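## Setting up your Brellik case tracker

I wrote this part of the guide after my third week of logging flu reports for Conville, so it covers the bits I kept getting wrong. You'll need the Brellik app (version 4 or later) and your county list.

1. Open Brellik and pick **New outbreak**. Give it a short name. I use the town plus the bug, so mine says "Conville flu".
2. Import your county list. Mine had 1,629 rows and loaded in one go, which made my day!
3. Set **Case window** to 5 days for flu. The box starts out at 29, and that's way too long (you'll have folks who got better weeks ago still showing up as sick).
4. Tap **Link contacts**, then choose household, school or travel.

**Note:** Travel links only work if you fill in both towns. I left Cavalton blank once and lost a whole chain.

**Caution:** Don't press **Merge** while an import is running. It'll double your cases, and there's no undo.
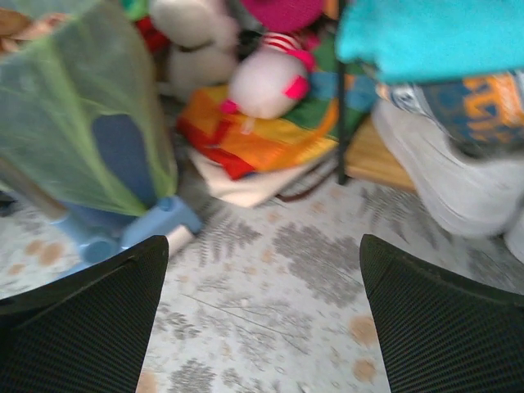
Can I change the case window after I've started logging?

Go to **Settings > Window**, type the new number and hit **Recount**. Your old entries stay put, but the chart gets redrawn, so save a copy of the old one first if you've already sent it to anybody.

5. Last thing, turn on the nightly backup (I point mine at the Nikolovski drive) and close the app.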